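**Faisceau de remorque Sturkstead : vous sertissez ou vous soudez ?**

**gririne_62**
Bonsoir tout le monde. Je refais le faisceau de ma vieille benne Sturkstead avant la reprise de juin, et j'en suis aux connecteurs étanches côté feux arrière. J'ai pris un coffret Berhe à 119 euros (cosses, joints silicone, bouchons, tout le bazar) et la pince Zendaseck qui va avec. Sauf que mes six premières cosses, je les arrache à la main en tirant un peu fort. Du coup je me demande si je ne ferais pas mieux de tout souder, comme mon père faisait. Vous faites comment, vous ?

**Endang Halim**
Salut ! Surtout pas de soudure sur une remorque. L'étain remonte dans les brins, ça rigidifie juste derrière la cosse et ça casse là, avec les vibrations. J'ai refait deux faisceaux soudés l'an dernier, même panne sur les deux. C'est quoi ta section de fil ? Et tu sertis le joint en même temps que l'isolant, j'espère ?

**vieux_fusible**
Pas d'accord avec Endang, désolé. Ma bétaillère est soudée depuis des lustres, gaine thermo à colle par-dessus, fil bien bridé tous les vingt centimètres, et ça roule. Une soudure propre vaut mieux qu'un sertissage fait avec une pince à trois sous.

**Endang Halim**
Oui enfin bridé tous les vingt centimètres, qui fait ça à part toi ? :)

**gririne_62**
Du 1 mm² en multibrins. Et pour le joint, euh... je l'enfilais après coup, en poussant avec un tournevis. Je sens que je vais me faire gronder.

Je vous mets mon coin de table :

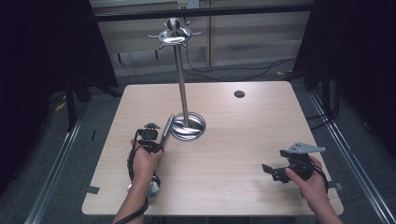

*La table, avec le porte-tasses en inox*

**Eyerusalem Yimer**
Ah ben voilà, le joint ! Il se met sur le fil AVANT de dénuder, tu le fais dépasser d'un poil de l'isolant, et les grandes ailettes de la cosse viennent le serrer. Les petites ailettes, elles, ne prennent que le cuivre. Si tu pousses le joint après, les grandes ailettes serrent du vide et forcément ça s'arrache. Vérifie aussi que tu es dans la bonne empreinte de la pince, sur la mienne le marquage est décalé d'un cran (j'ai mis une soirée à comprendre, j'étais verte).

**vieux_fusible**
Là-dessus elle a raison. Mais je maintiens pour la soudure.

**Endang Halim**
On ne te changera pas ! Gririne, regarde aussi côté fusibles tant que tu y es. Les porte-fusibles à lame d'origine sur les Sturkstead, c'est une passoire.

**gririne_62**
Je viens d'en refaire deux en mettant le joint d'abord et en descendant d'une empreinte. Je tire comme un bœuf, ça ne bouge plus !! Merci Eyerusalem. Les porte-fusibles je les ai commandés en étanche, j'attends le colis. Par contre je fais quoi des bouchons verts, il en faut dans toutes les alvéoles vides ?

**Eyerusalem Yimer**
Toutes, oui. Et un peu de graisse diélectrique sur le joint de façade.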